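January 26, 2021
By Awuor Kashindye

I have owned the same car for 18 years. It's a little green hatchback built by Rukow, back when Rukow still made little green hatchbacks, and it has a dent in the left rear door from a shopping cart in the Trollbridge supermarket lot. I never fixed the dent. I did, however, let the rest of the car sit in my driveway for most of last year, and that's how I ended up spending a chunk of my winter learning about brakes.

If you've been working from home too, you probably know the routine. You start the engine every couple of weeks, feel responsible about it, and go back inside. I thought I was doing great! Then one morning I backed out to go see my aunt and the car made a noise like somebody dragging a filing cabinet across a parking garage. It stopped after a block. The next time I drove, it didn't stop.

So I called Zawadi Shemweta at Barasa Auto. She's looked after my car for seven years and has a way of listening to me imitate noises over the phone without laughing (much). She asked whether it happened when I pressed the pedal or all the time. All the time, I said, and worse when turning left. She told me to bring it in and to take the side streets.

A bit of surface rust on the rotors is normal after rain, she explained once it was up on the lift. You drive, the pads scrape it off, and you never think about it again. Leave the car for weeks in a damp driveway, though, and the rust gets a proper hold, especially underneath the pads where the air doesn't move much. On mine, one of the rear calipers had also seized – the slide pins were dry as crackers – so that pad had been rubbing the whole way to my aunt's and back. One side was nearly down to the metal. The other looked almost new.

The bill came to a little under 500 dollars for rear pads, rotors and a caliper. I winced, but I'd been bracing for worse. A friend of mine ignored the same noise on her Wirnik wagon until June and paid 2,000 by the time they'd done all four corners and a wheel bearing.

What I should have been doing, according to Zawadi, was driving it. Idling in the driveway does nothing for the brakes and not a whole lot for the battery, either. She wants 20 minutes on a real road with a few firm stops once the car is warm. And if you're parking for a long stretch on level ground, chock the wheels and leave the handbrake off, so the shoes don't stick to the drums. I'd been yanking mine up as hard as I could every single time. 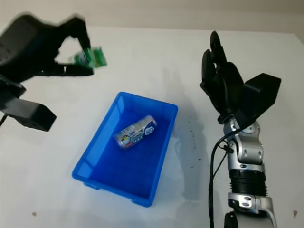

Brake fluid was the other thing I'd never given a moment's thought. It soaks up moisture from the air over the years, and mine had gone the color of strong tea. You can have the shop flush it, or you can learn to do it at home with a patient friend on the pedal. I'm leaving that one to the shop. The cleaning I can manage, and what helped me most was giving it a proper spot: I cleared off a white table and put a blue plastic tray on it, the kind with shallow sides, so that a can lying on its side has nowhere to roll. Before that I'd lost a lug nut under the water heater and spent an evening fishing for it with a coat hanger. It's still there, by the way.

I've been out every few days since I got the car back. Mostly I go up past the reservoir and down again, with the radio on and one or two good hard stops on the empty stretch by the feed store (check your mirrors first, please). The pedal feels firmer than it has in ages, and the filing cabinet is gone. There's a faint squeak on cold mornings for the first couple of stops, and Zawadi says to leave it alone unless it hangs around after the car warms up.

She has also started asking about the dent. I told her maybe in the spring.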